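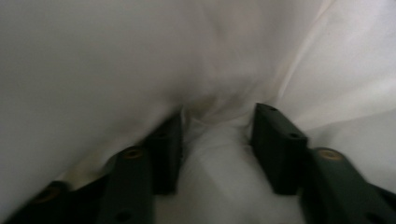

Los dedos verde oscuro del Ilico, con la tela blanca recogida entre las puntas.

La caja llegó a Gromurville un sábado, con el pan. La dejé en el mostrador de la lavandería y no la abrí hasta las tres, cuando se fue la última clienta y pude bajar la persiana a medias.

Llevaba desde julio leyendo sobre el Ilico. La revista Geum le había dedicado ocho páginas y me las sabía casi de memoria: pinza de mano, dedos intercambiables, gatillo suave, pensada para aprender a tratar telas. Costaba 600, más 59 de envío hasta el valle, y mi hermana me dijo que con eso arreglaba yo la caldera. La caldera podía esperar. ¡Una pinza que se agarra como unas tijeras de podar y que luego le enseña el gesto a un brazo!

El manual de Stunness era delgado y venía escrito por alguien que había doblado ropa alguna vez en su vida, eso se nota enseguida. «Empiece por lo blanco y lo ligero», decía. Saqué una tela de las finas, la extendí y metí la mano en la empuñadura.

El primer pellizco fue un desastre. Apreté como si agarrara un saco de patatas y la tela se escapó por un lado. El segundo, peor. Al tercero me acordé de mi abuela, que cogía las sábanas sin mirarlas, mientras hablaba de otra cosa, y aflojé la muñeca. Las puntas se inclinaron una hacia la otra, el tejido subió entre ellas como masa de bollo y allí se quedó, abombado y dócil. Solté un grito que debió de oírse en la farmacia.

Me gustaron cosas que no salían en la revista. Que los dedos son mates y no me devuelven el reflejo del fluorescente. Que llevan unos insertos de color latón, redondos, muy bonitos (ya sé que no están para eso). Que el gatillo avisa con una resistencia pequeñita antes de cerrar del todo, y una aprende a quedarse justo ahí, en ese borde.

Lo que no me gustó también lo apunté, porque en la última hoja Stunness pedía opiniones y yo las opiniones las doy enteras. La empuñadura es para manos más grandes que la mía. Y con tanta articulación, la tela fina se mete entre las piezas y hay que sacarla con paciencia.

Cuando levanté la vista era de noche y tenía el mostrador hecho un mar de pliegues. No había cenado. Volví a estirar la tela, busqué el centro con las puntas y cerré despacio, hablando en voz alta del precio de los tomates.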